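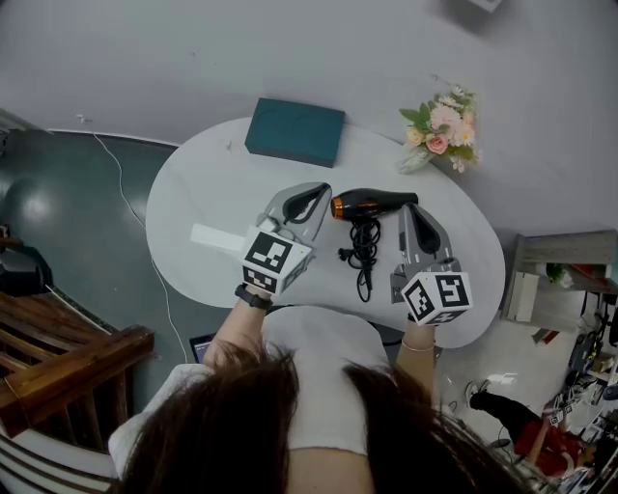

4. Setting Up Your Table for the First Session

Welcome to the fun part! Your Maltgate board game kit is unpacked, the app is on your phone, and all that's left is getting everything in reach before you play. Take your time with this section. A well-laid table makes the first evening so much better.

4.1 Lay out the board

1. Unfold the board with the harbor facing the player who will go first.
2. Press the center crease flat with your palm. A new board can spring up a little (ours did for days!), and a heavy book left on it overnight sorts that out.
3. Put the Wannasri deck on the left side and the Kindmont deck on the right. Shuffle them separately.
4. Give each player 11 coins and 2 lantern tokens. The leftover coins go in the bank tray.

Note: The full kit has 62 cards. If you come up short, check under the insert first. Cards love to slide down there.

Caution: Coins and tokens are a choking hazard for small children. Keep the bank tray closed between games.

4.2 Pair the turn timer

The timer is optional, but we love what it does for a big, talkative group.

1. Slide the battery door open and pull out the paper tab.
2. Hold the side button until the ring blinks.
3. Open the app, tap Add Timer, and pick yours from the list.
4. Choose a turn length. Shirley Gosling, who wrote the Drullbridge story cards, likes long turns; Siamak Shahbazi, who tested them, likes short ones. Try both!

If the ring stops blinking before the app finds it, hold the button again and keep the phone next to the timer.

Caution: Don't use rechargeable batteries in the timer. Remove the batteries if you're storing the game for more than a month. 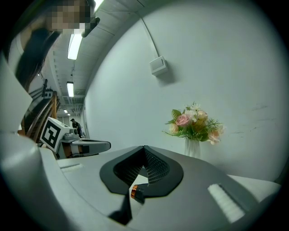 Leaning in, seen from close up.

4.3 Choose your seats

1. Seat new players next to someone who knows the rules.
2. Turn the story book so the reader can see it without reaching over the board.
3. Leave the discard corner clear. It fills up fast in round two.

Tip: Playing with just two people? Sit across from each other and use the short setup in Section 7. It's quick, it's sneaky, and it has some of our favorite story cards in it.

Go on to Section 5 when every player has coins, tokens, and a seat.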